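Pacheco lança a Jonis, caixa de arrumação rasa para bancadas de oficina e garagem

Gama chega às lojas em maio, em cinza, e traz um guia de arrumação para quem tem sempre as mãos ocupadas

23 de março de 2020

A Pacheco, casa dedicada há muitos anos aos artigos de arrumação para oficinas, garagens e pequenos ateliers, tem o enorme gosto de apresentar a Jonis, uma caixa rasa e aberta, de paredes inclinadas, pensada para viver em cima da bancada e receber tudo aquilo que vamos pousando ao longo do dia: a luva que se tira para atender o telefone, a chave de fendas que ainda vai fazer falta, o frasco que ficou aberto à espera da próxima peça.

A ideia nasceu de uma conversa comprida com os clientes da loja, daquelas que começam ao balcão por causa de um parafuso e acabam meia hora depois a falar da bancada do avô. Quem trabalha com as mãos tem gavetas, tem painéis de parede, tem caixas com tampa (muitas vezes tem até demasiadas!), mas no meio de um trabalho ninguém quer abrir uma gaveta para guardar uma ferramenta que vai usar outra vez dali a cinco minutos. O resultado é conhecido de todos: as coisas espalham-se, rolam para trás do torno, caem ao chão, e no fim da tarde anda-se de joelhos à procura de uma tampa.

Ao longo dos últimos meses, 69 clientes experimentaram a caixa nas suas oficinas e foram-nos contando, com uma generosidade que muito agradecemos, o que lhes agradava e o que lhes fazia confusão. Uns pediram paredes mais baixas, outros um interior onde as ferramentas escuras se vissem bem, e quase todos quiseram espaço para deitar um frasco ao comprido. Foi desses comentários que saiu a versão final, e foi também deles que saiu uma boa parte dos conselhos que publicamos mais abaixo.

A caixa deve ficar bem presa à bancada, e para isso bastam os grampos que já existem em qualquer oficina, apertados aos cantos. Quem faz trabalhos mais sujos pode forrar o interior com uma folha branca e trocá-la quando estiver manchada. Lá dentro cabem à vontade uma luva de trabalho estendida, uma chave de fendas e um frasco deitado, com folga suficiente para meter a mão e tirar cada coisa sem mexer nas outras.

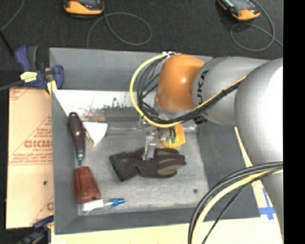

Conselhos para uma bancada mais sossegada

Cada Jonis é acompanhada por um pequeno guia impresso, escrito em parceria com a Westent, que organiza cursos de bricolage para principiantes. Deixamos já alguns dos conselhos, para quem quiser começar antes de maio:

Estenda as luvas em vez de as enrolar. Ocupam mais um bocadinho de espaço, é verdade, mas calçam-se muito mais depressa.

Deite as chaves de fendas todas com a ponta virada para o mesmo lado, de preferência para longe de quem trabalha.

Confirme que as tampas estão bem fechadas antes de deitar qualquer frasco, e deixe o rótulo virado para cima.

Reserve um canto para as peças pequenas e para os papelinhos com medidas, que têm o mau hábito de desaparecer debaixo de tudo o resto.

Ao fim do dia, esvazie a caixa e devolva cada coisa ao seu lugar. É uma tarefa curta e sabe muito bem encontrar a bancada arrumada na manhã seguinte.

Disponibilidade

A primeira produção é de 3.000 caixas e estará à venda em maio, na loja da Pacheco e em 352 pontos de venda parceiros de norte a sul do país. As encomendas antecipadas podem ser feitas desde já ao balcão ou por telefone, e quem reservar até ao final de abril recebe também um pacote de folhas brancas para forrar o interior. Para os ateliers e escolas que precisem de várias unidades, a equipa comercial terá todo o prazer em preparar uma proposta à medida.

A Jonis junta-se à Jurkus, a nossa prateleira de parede para frascos e latas, lançada no ano passado e acolhida com um carinho que nos surpreendeu: foram 3.019 unidades vendidas até ao fecho do ano. As duas foram desenhadas para se entenderem bem, com os frascos de reserva na parede e os que estão em uso à mão de semear, em cima da bancada.

Sobre a Pacheco

A Pacheco é uma empresa familiar que desenha e vende artigos de arrumação para quem repara, monta, cola, lixa e inventa. Mantém loja aberta ao público e um serviço de aconselhamento gratuito para quem está a montar a sua primeira oficina.

Os pedidos de informação da imprensa, bem como de exemplares para ensaio, devem ser dirigidos ao gabinete de comunicação da Pacheco, nos dias úteis, durante o horário da loja.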